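Pruslow Open Day Kitchen Set: README

Last edited October, by Mwende Rweyemamu

What's in here

Simulated kitchen episodes recorded at the Pruslow open day, when visitors to the lab drove a virtual robot arm through short benchtop tasks. The release holds 3255 episodes. Of these, 1555 were driven by visitors and the rest were generated afterwards by replaying visitor episodes with changed object positions and lighting. If you only want human driving, filter on the source field before you do anything else.

We ran the demonstration on a Saturday from 10 am until 4 pm. The doors opened on time but the first two hours went mostly to fixing a networking fault between the stations and the render machine, so morning episodes are thin. Timestamps are local to the lab.

How the day ran

There were 4 stations, each with a screen, a chair and a hand controller. Visitors queued, read a one-page sheet, signed the consent form and then had a practice turn that was not recorded. After that they picked a card with a task on it. A turn lasted as long as the visitor wanted, although staff moved people along once the queue reached the stairwell.

The scenes come from Clonutar, our in-house scene builder, and run in the Zaidi simulator. Zaidi handles contact and rendering. Clonutar decides what goes on the counter and where. Neither is included in this release, but the exported scene files are, and they should load in any viewer that reads the format described in docs/scene_format.txt.

Tasks

There are 17 task cards. The wording below each card number in tasks.csv is exactly what the visitor read, spelling mistakes included. Most ask for a single action: move an object to the other side of the counter, put something in the basket, turn a knob, bring the kettle closer. The last few cards ask for two actions in a row and have a much lower completion rate.

Children often ignored the card and did something else. We kept those episodes and marked them off_card. Please don't count them as failures of the assigned task. Someone who is told to move a can and spends the whole turn chasing the kettle has still given you useful contact data.

Folder layout

episodes/ holds one folder per episode, numbered in recording order. Gaps in the numbering are practice turns and withdrawn consents.
scenes/ holds the scene file each episode started from.
renders/ holds still views taken during episodes, for browsing.
tasks.csv lists the cards.
sessions.csv lists the stations and start times, with no visitor details.
docs/ holds the format notes, the consent sheet and the calibration notes.

Episode fields

station: 1 to 4.
card: the task card number.
source: visitor or replay.
age_band: child, adult or not_given. Self-reported on the form.
outcome: done, not_done, off_card or unclear.
arm_state: joint angles and gripper opening at each step.
commands: raw controller input at each step, before smoothing.
contacts: object pairs in contact at each step, as reported by the simulator.

Outcomes were labelled by two people working separately. Where they disagreed, a third person watched the episode, and if it still couldn't be settled it went in as unclear. The replay episodes were labelled by script using final object positions. That script is stricter than the human labellers about what counts as inside the basket, so expect a small mismatch between the two sources on those cards.

Known problems

Station 3 had a sticky trigger for most of the afternoon. The gripper opening in those episodes lags behind the visitor's intention, and a few people learned to squeeze early to make up for it. The affected episodes carry the flag trigger_fault.

The kettle's collision shape is simpler than its visible shape. The space under the handle is partly filled, so a finger that looks as though it should pass beneath will sometimes stop short. We left this alone to keep all the episodes consistent – a corrected shape will come with the next release.

Shadows are rendered from one light set per scene and include the robot hardware above the counter. In some views the shadow of a gripper falls in the open part of the bench, well away from the objects. Anyone training a detector on the stills should check how it behaves on those.

Printed labels on the packages vary in sharpness. Don't use this set for reading text.

Suggested splits

We provide train, validation and test lists in docs/splits. They are divided by visitor, so nobody's driving appears in more than one list, and every replay episode sits in the same list as the episode it was made from. Please keep it that way if you make your own. An earlier internal version split at random and gave scores that looked far better than they should have.

Consent and privacy

No audio or video of visitors was recorded. The controller stream is all we kept, along with the age band. Parents or guardians signed for anyone under 18. Visitors were given a slip with a number on it and can still ask for their episodes to be removed by quoting that number at the front desk. Removals are applied at each release, and we ask that you move to the newest version when it comes out.

Licence and use

Free for research and teaching. Commercial use needs a written agreement with the Durkura office, which handles licensing for the lab. Please don't redistribute altered copies under the same name.

Comments from the day

Visitors were invited to leave a comment card. Several said the arm felt slow, which is fair – we capped its speed after the first few turns, when objects were going off the edge of the counter. A number of people asked for a second view from the side. Depth was the main complaint from adults, who tended to reach past an object and then back up. Children seemed to mind less and just tried again. The comments are not part of the release, but a summary is in docs/feedback.txt.

Changes in this version

Added the trigger_fault flag. Fixed card 9, which had been listed under the wrong number. Removed duplicate stills from renders/. Rebuilt the split lists after withdrawals.

Questions and corrections go to Mwende Rweyemamu at the Pruslow lab. Include the episode number and the version you downloaded.
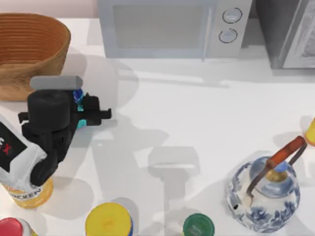
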